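Cup stacking, bench 2 – notebook, Thursday, January 25, 2007

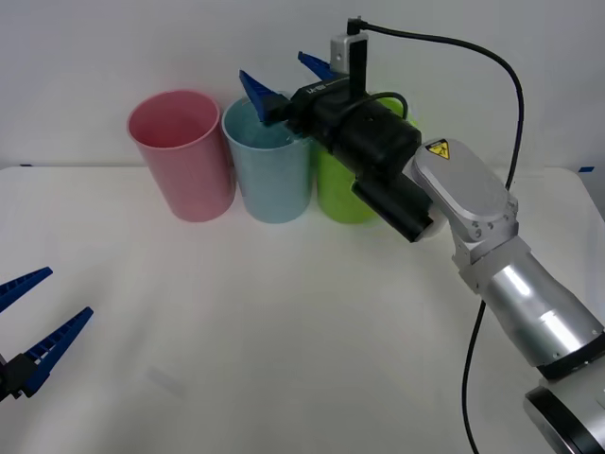

Reading time: 2 min

Start position for the stacking runs: pink, blue, green from the left, along the back of the white table, all mouth up. Pink and blue nearly touching. I want to keep this order for the whole set so the notes from one run can be read against the next.

Cups are the Anetti ones, the plastic tumblers. Lindsay Lockyer brought over the Hellach cups as well but they have a thicker lip and do not nest the same way, so they are back in the cupboard. Please don't mix the two sets. They look alike in a stack and I lost half a morning to that already.

Nesting by hand first. Blue into pink goes in straight and comes out with a light pull. Green into blue is fine most of the time. If it goes down at a slant it grabs on one side and both cups lift together when you try to separate them. Tapping the outer cup on the table frees it. Twisting works too but leaves scuffs on the inside wall, and I would like to keep those clean.

Tried pink last as well, so it ends up innermost. No difference I could feel. Lindsay thinks pink is a little looser than the others. Did not measure it.

Washed all the cups before starting. Dish soap, rinse, air dry upside down on a towel. A cup with water left in it sticks badly when nested, so give them up to 10 minutes more than you think they need, or wipe the inside with a paper towel.

Weights: put 100 g of dry rice in blue and nested it into pink. It sat lower and needed a firmer pull to get out. With 5 g of rice, same as empty. Kitchen scale reads 104 g with the 100 g check weight on it, so take the bigger figure as approximate until the scale is sorted out. Guillot has the good one and should be done with it next week.

Table: wiped down with plain water only. The spray cleaner from Arndale leaves a film and the cups slide on it. If somebody has used the spray, go over the top twice with a damp cloth.

To do
– redo the rice weights on the good scale
– tape marks for the three cup positions, thin tape, not the brown stuff
– ask Lindsay if there is a spare green
– try the row with a wider gap between pink and blue – a finger's width to start

Rice is in the jar with the blank lid. It has been on the floor once, so not for lunch.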